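Brenuma screwdriver with yellow handle – my review after long use

I bought this screwdriver in March from the Gelen web store, together with a small box of screws. I paid 20 dollars for it. For a simple screwdriver it is not the cheapest price, but my old one had a damaged tip and I was tired of it.

First I will speak about the handle. It is plastic, and my hand does not slide on it even when I push hard. I have small hands, and with many tools I feel the handle was made for another person. With this one I am comfortable. Also I like the color very much. On a crowded bench I find it at once.

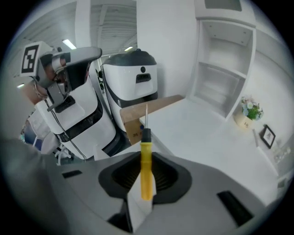
The Brenuma with its yellow handle, tip pointing up.

The shaft is thin. This is good for narrow places, for example the deep holes in a battery cover or in the back of a drawer. For big wood screws I do not recommend it. I tried it with a Serrano shelf, and after 3 long screws my wrist was hurting, so I finished with a thicker tool.

The tip still holds its shape. I have used it for over 50 screws, most of them small, and I see no rounding. The short black part between the handle and the shaft is also tight, nothing moves there.

What I do not like: the tip is not magnetic, and the store page did not say this clearly. I lost two screws under the Fitbridge cabinet in the first week. Also there is no hole in the handle for hanging it on a hook – I keep it standing in a cup.

I give it four stars of five. If you work mostly with small screws, I think you will be satisfied.

Reviewed Monday, November 27, 2023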